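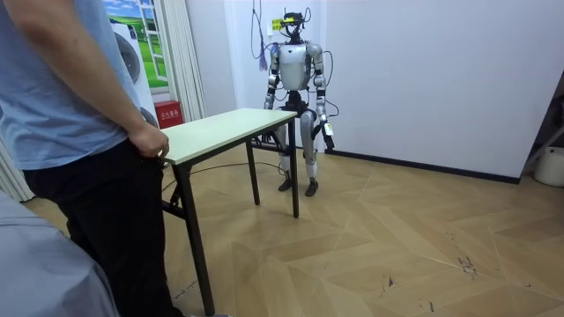
Folding tables at the Trarnorham hall

We keep this gallery so that people who rent the hall can see the furniture before they come. It was started by Cremilda Sampaio in April, and I, Marcelino Pacheco, write the short texts now. The hall has a wooden floor and we ask everybody to lift the tables when they move them. Please don't push them over the boards.

The rectangular folding table is our most requested piece. It has a pale top and thin metal legs in black, with a folding brace under the end. Open the legs fully and press on each brace before you put any weight on the top. Two people should carry it, one at each short side. The rent is 6 dollars for one day, and the price is the same for members and for guests.
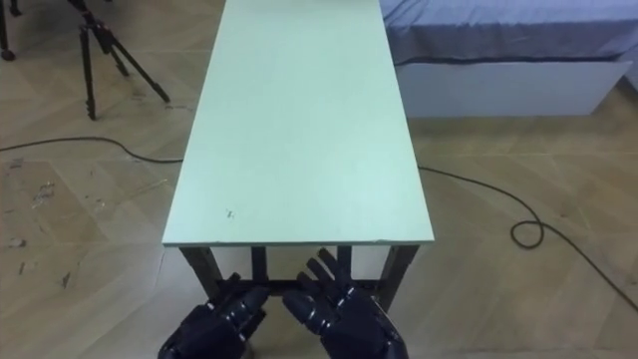 For a long dinner you can put several tables in one line, short side to short side. Vanderleia Paiva did this for her mother's birthday and she covered the joints with a paper runner – it looked very nice and it cost her almost nothing. The tops are smooth, so a cloth can slip a little. Bring clips if you have them.

Small marks and scuffs on a top are normal after years of use and we don't charge for them. We do charge for burns, deep cuts and bent legs. Use a soft cloth with warm water for cleaning, and no strong products.

To reserve, write to Janaína Guerra with your date and the number of tables. She answers in the evenings. Chairs are on a separate page, and the keys are with Alcides Miranda.

Last change to this page: 13 August 2018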